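# Dividend Reinvestment at the Drandby Investment Club: Your Questions

Welcome! We get a lot of mail about reinvesting dividends, and we love it, because it's our favorite subject. These are the ones that come up most, answered by members who have been at it for a while.

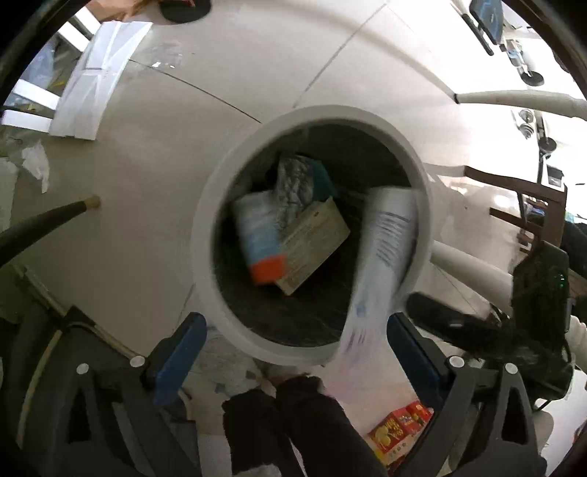
*A few wrappers, a flat cardboard box and a long curl of paper in an open trash bin.*

### What does reinvesting a dividend mean?

A company you own shares in pays you some cash. You can spend it, leave it in your account, or use it to buy more of the same shares. The third choice is reinvesting, and most brokers will do it for you automatically once you switch it on. Your next dividend is then paid on a slightly bigger pile of shares, and so on. It starts out tiny and it's wonderful to watch!

### Is it worth it if I only own a few shares?

Yes, we think so! Lovely Estrella started with 8 shares of one utility company, and her first payment bought a sliver of a share so small that she had to click twice to see the decimals. She kept going. Small accounts are a great place to learn how it all works, and you get to see every step.

Do check that your broker handles fractional shares. If it doesn't, your dividends may sit as cash until there's enough to buy a whole one.

### Do I pay tax on dividends I never touched?

In a regular taxable account in the US, generally yes. The dividend counts as income in the year it's paid, even if it went straight into more shares. In an IRA or a similar account the rules are different, and you usually don't owe anything year by year. We're keen amateurs and not tax people, so please ask a professional about your own return.

### What's this about cost basis?

Ah, a great one. Each reinvested dividend is a new purchase at its own price and date. When you sell, those purchases count toward what you paid in total. Say you put in $475 at the start and reinvested $143 over the years. Your basis is $618, and if you forget the second part you could be taxed on that money twice.

Brokers track this for shares bought in recent years, but older holdings and transferred accounts can have gaps. Download your statements before you move brokers. Somkiat Sriwong spent most of a December rebuilding his from old envelopes (he got there!).

### Should I reinvest in the same company or put the cash somewhere else?

Members disagree on this, cheerfully and at length. Automatic reinvestment is simple and keeps you from dithering. The downside is that your biggest payers keep getting bigger, and after ten years you can find that one stock has taken over your account.

Kavinda Pramanik turns the automatic setting off, lets cash build up to $200, and then buys whichever of her holdings has slipped furthest below its target share. It takes her a few minutes each quarter. If you enjoy looking after your portfolio, try it. If you know you'd forget, leave the switch on.

### Is a high dividend yield a good sign?

Sometimes! Yield is the yearly dividend divided by the share price, so it goes up when the price falls. A very high number can mean a generous company, or one the market expects to cut its payout soon. Before you get excited, look at:

- how much of its earnings the company pays out
- whether the dividend has been cut before
- how much debt it carries
- where the cash is coming from (profits, or borrowing?)

We go through all four in the Nerkby worksheet, named after the street where we used to meet.

### What is the ex-dividend date, and can I just buy the day before?

To receive the next payment you need to own the shares before the ex-dividend date. Buying just ahead of it sounds clever, but the share price normally opens lower by something close to the dividend on that day. You've mostly swapped price for cash, and possibly picked up a tax bill. Buy when you'd be happy to own the company anyway.

### Can I do this with funds?

You certainly can, and many of our members do nothing else. Index funds and ETFs pass along the dividends from everything they hold, and you can reinvest those in the same way. It takes care of the problem of one company growing too large, too.

### When should I stop reinvesting?

When you'd like the income! Plenty of people switch it off at retirement and have the cash sent to their checking account. You can also do it one holding at a time. Bjartur Hallgrímsson stopped on two of his funds first and left the rest running.

### I have a question that isn't on this page. Where do I send it?

Bring it to the monthly meeting, 7 p.m. in the Billura Room, or drop a note to Wanpen Thepsuriya through the members' page. She reads everything and adds new answers here as they come up. Beginners are very welcome, and so are people who have been reinvesting for decades and would like to argue with Kavinda.

*General information for members and guests. It isn't personal financial advice, and investments can lose value.*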